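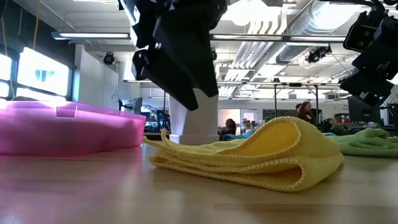 1. Opening (keep it short)

Say what the talk covers: the planner, the cloth tracker, and the replay tool in Radar. Two arms, some microfiber cloths, one table. Skip the company history.

Ask the room who has shipped a folding demo. Then ask who has shipped folding.

2. What the tracker knows

Corners are the whole problem. A crumpled cloth gives you a guess at four of them, and our tracker reports every guess with the same confidence. I don't trust that number and I'd like the audience not to either.

The Flidley planner takes it at face value. Point out that it plans both arms from a single estimate and only looks again after the grasp.
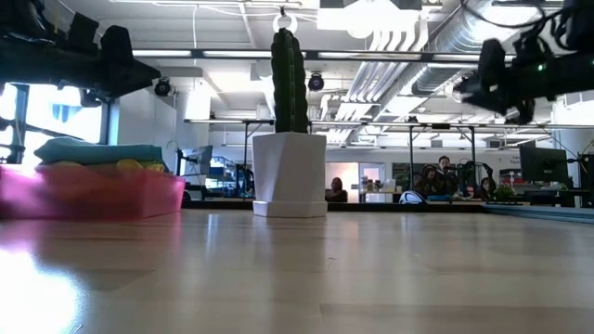 Mention timing here. Perception runs every 100 ms, control every 2 ms, so the arms are mostly acting on old news. Faster control won't fix that. People will ask anyway.

If someone brings up Dimitriou, be fair: nice code, good logging, same blind spot once a corner tucks under.

3. The stretch

Two grippers on one cloth. Force limits are set by hand in a config file, per fabric. Admit it.

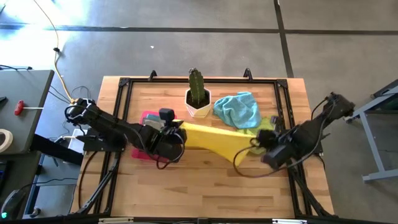 4. Numbers

2,000 runs logged at Zakunthorpe, 311 flagged by the replay tool, 51 of those I can explain. Leave the slide up. Don't offer a success rate; we changed the definition in May.

5. Questions

Expect "why not learn it end to end?" Ask what they'd log.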